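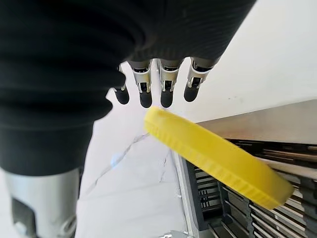 Kitchen meeting, Thursday, with Roxana Avram in the chair and Raluca Vasiliu, Stela Dinu, Randa Saliba and Sânziana Mocanu (notes) all present, which was lovely. We began with the lighting at Lemham, as we usually do, and went on a bit longer than planned. Raluca finds the kitchen hard on the eyes, and it does look very bright in the gaps between those four black fingertips, so Stela will ask for softer bulbs, up to $205. All agreed, warmly.

Next came the dishes, and thank you to everyone who has been so patient while we settle on a routine. Randa would like plates rinsed and stood upright in the rack beside the sink before they go into the dishwasher drawer.
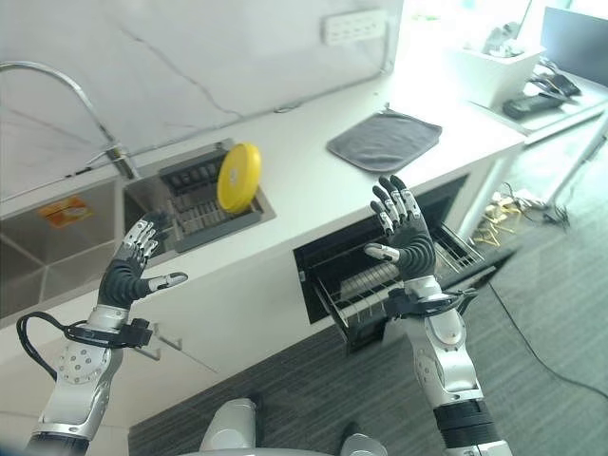

Labels took up a good part of the evening - more than any of us expected! Roxana wants the new things free of them before the supper in March, when we'll have 37 guests. The yellow plate in the rack still has its small white one in the center, and there's the orange and white sticker on the back wall of the sink too. Randa kindly offered to soak and peel whatever needs it. Sânziana asked that the gray towel keep its place on the counter, folded, and we were all happy with that.

**To do**

- Stela: bulbs
- Randa: labels
- Raluca: guest list to Roxana by 5

Closed with tea and Stela's very good plum cake.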